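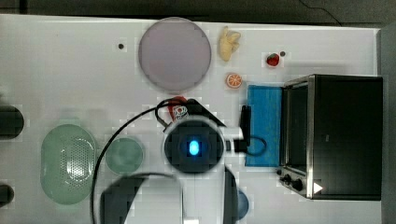

Section 6. Holding services under a city capacity order

This section applies to congregations in Bavthorpe that meet in a building they own or rent. Read it with the text of the order currently in force.

6.1 Before the service

1. Look up the occupancy limit on the building's fire certificate. The order sets a lower limit, and the lower one applies.
2. Post the limit at each public entrance.
3. Assign 2 door counters. They report to the person named on the notice form.
4. File the notice form with the Office of Assemblies, 101 Atwood Street, at least 24 hours before doors open.

Note: Clergy, musicians and staff are included in the limit. Children in a separate room are counted with that room.
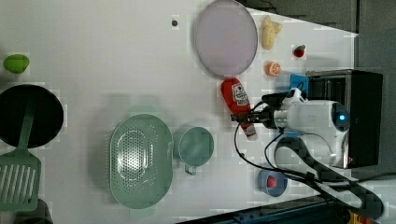 BAVTHORPE, October 18, 2021

Revised text for 6.2 and 6.3. It replaces the July version.

6.2 If a citation is issued

1. Accept the paper copy. Signing for it is not an admission.
2. Write down the time, the officer's badge number and the door count.
3. Do not pay at the door. Officers may not take payment.
4. Send a copy to Orestis Drakos at the Wiluslow legal desk.

CAUTION: Paying the fine closes the case, including when a donor or outside group pays it. A congregation that plans to appeal must file first.

6.3 Payment by a third party

1. Get the offer in writing, with the citation number.
2. Have the payer use Form 6-B. Payments without it are returned.
3. Enter the amount in the books as a gift.

Note: Congregations on Shahbazi Avenue fall under the county and should use Section 7.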